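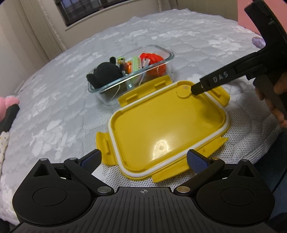

4.2 Ground rules for recording in homes

When we wrote the first version of the Inley rules in October, I thought one page would do. It grew, mostly because people kept ringing us with good questions (may I tidy up first? does the lid count as an object?). The version we used for this paper covers 194 sessions and 1,102 recordings, and I'd like to go through the bits that caused the most argument.

Rule 3 says you don't tidy. Tarnell, our first set, was shot on clean worktops and it shows - soft toys and clothes hardly turn up in it at all. In Inley the things lying round the edges stay where they are, as in Figure 4.

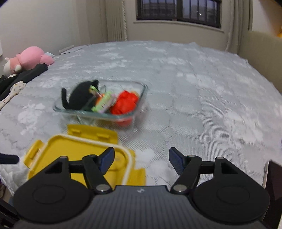 Figure 4. Hand-held gripper with its fingers open, facing a yellow container with a hinged lid and a glass dish of small items on a bed.

Rule 5 is about lids. A lid gets its own entry in the notes, with a word for how it lies (flat, tilted, upside down) and whether it's hinged or loose. We were sloppy over this in Tarnell and had to go back through 93 recordings by hand, which I wouldn't wish on anyone!

Rule 6 deals with blur. Shao throws out any recording with blurred objects, and we did try that, but we lost far too many perfectly usable ones. So we keep them and flag them - Zunier does much the same, only with a cap of 1,000 flagged recordings per set, and we haven't needed a cap so far.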